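Moving 2,348 notes off my old phone (and living to tell the tale)

Posted in: Phones & Gadgets, Tidying Up

I've been putting this off since the spring, and last month I finally sat down with a pot of tea and did it. Every note I've written on a phone in the last nine years is now in one app, searchable, with the dates intact. I am so pleased with myself!
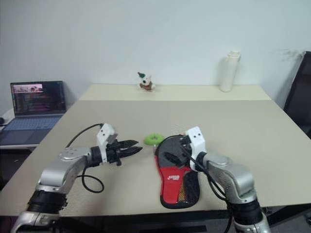 The old app was called Linton Notes, and I loved it. It was plain, it was quick, and it opened straight onto a blank page, so you could get a thought down before it wandered off. Then the updates stopped. Then the widget went grey on my home screen and wouldn't come back whatever I did. When the syncing started taking all night I knew it was time to go, but I had nearly 3,000 notes in there (I thought) and no idea how to get them out in one piece.

The export button is hidden, by the way. If you're in the same boat, it's under Settings, then Account, then you scroll right down past the legal bits to "Request archive". You get an email with a zip file in it. Mine took until the next morning to arrive and it had gone into junk, so do look there before you request it again. I requested it three times and ended up with three identical zips, which confused me no end later on.

Inside the zip there's one text file per note, and a folder of attachments with names like a cat walked over the keyboard. The real count was 2,348, so I'd been carrying round a slightly inflated idea of my own output. A fair few of them were shopping lists. One just said "ask about the hinge" and I would dearly love to know what hinge.

I tried two apps before I settled. The first was Kokkinos, which is gorgeous to look at, lovely big type and a dark mode that's properly dark, but it wanted to turn every note into a card, and the import stamped everything with today's date. For me the dates are half the point! I want to know that I was thinking about repainting the hall in February and then again in the February after. So that one came off the phone the same evening.

The second was Omby, and I'm still grinning about it. You pick the folder, it reads the whole lot, and it asks you which date to use, "created" or "last changed". Such a small thing, and somebody obviously sat down and thought about it. The import ran while I made supper. When I came back it had finished and there was a little list of 19 files it couldn't read, with the names, so I could go and look at them myself. Most of those had an emoji in the title. I renamed them on the laptop, ran just those again, and in they went.

Things I'd do differently:

Delete the rubbish first. I thought I'd sort it all out afterwards, and of course now I have 119 notes tagged "misc" and I don't want to open any of them.

Keep the phone plugged in and the screen on. Mine went to sleep the first time and the import stopped without saying a word.

Check the pictures. The text came over perfectly, but photos I'd stuck into notes ended up at the bottom instead of where I'd put them. I can live with it. If you write recipes with a photo for each step you might not be so happy.

I've kept the original zip on a memory stick in the desk drawer as well, and I've left Linton on the phone for now, out of sentiment mostly. I opened it yesterday out of pure habit and typed half a line before I remembered.

Next job is the calendar. I've been using Hinomari for that since I changed phones and it's brilliant for repeating things (bins, plants, the dentist), but there's an older calendar underneath it that still sends me reminders for a gym class I gave up ages ago, at six in the morning, and I can't find where it lives. I've been through every account on the phone and turned off anything that looked likely. It pinged again this morning. If anyone knows where a stray calendar hides on an older Android, please leave a comment, I will try anything!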